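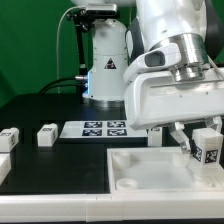
Darragh Kavanagh had the kettle on before I'd got my coat off, and he had cut two kinds of bread, because he wasn't sure which I'd prefer and didn't think it was right to make a person choose on an empty stomach. One was a dark rye with caraway. The other was the plain white loaf that most people in Lutham know him for, the one that sells out by 10 in the morning.

He has been baking for the town for 6 years now, out of a long, low building behind the old feed store on Berik Lane. Before that he kept the books for a flooring company, and he will tell you he was perfectly happy doing it.

"I liked the work, I liked the people, I even liked the parking," he said, passing me the butter. "I wasn't running away from anything. I just started making bread on the weekends and it got bigger than the weekends."

The first loaves went to his neighbors, then to his neighbors' sisters, and by the second winter he was baking 50 at a time in a kitchen that had been built with one family's supper in mind. His wife's patience held out until February. She found the building on Berik Lane herself, drove him over to see it, and waited in the car while he walked around inside talking to himself.

The oven came secondhand from the Pangaribuan bakery two counties over, when the family there decided to retire. Darragh still gets a little emotional telling the story. He had gone down expecting to haggle, and ended up staying through dinner while old Mr. Pangaribuan explained every habit the thing had, including the back left corner, which runs hot.

"He drew me a map of it," Darragh said. "On the back of a calendar page! I still have it. I've baked on that oven for years and I still look at his map when I'm trying something new." He paid $2,795 for it, and spent nearly that much again getting it through the door.

I asked him about the white loaf, which I'd been told not to leave town without. He seemed a bit shy about it. The flour is ordinary, he said, and so is the yeast, and the only thing he does that his mother didn't is leave the dough overnight in the cold. He tried all sorts of fancier things in the beginning (there was a walnut and fig loaf he remembers with real fondness, and which sold, by his count, to the same four people every time) but the white is what folks put in lunch boxes, so the white is what he makes most of.

"People want toast," he said. "I want toast. I had it this morning."

The bakery's name, Finix, gets him a lot of questions. His daughter painted the sign when she was seven and spelled it the way it sounded to her, and by the time anyone thought about fixing it there were paper bags printed. She's a teenager now and has asked him several times to change it. He has told her she can repaint it when she takes over the early shift, which starts at 3 a.m., and so far the sign is safe.

On an ordinary morning he bakes roughly 265 loaves, with one helper for the shaping and another who comes in at six to open the shop. He'd like to add a few rolls for the summer, and maybe bring back the walnut and fig around the holidays. A second shop doesn't interest him much.

"I know just about everyone who comes in," he said, wrapping what was left of the rye for me to take home. "I know whose kid won't eat crusts. I'd have to learn all that over again someplace else, and I'm tired by noon as it is."

I did get a white loaf, too. He'd put one aside for me under the counter with my name on the bag, and I ate the heel of it before I reached the highway.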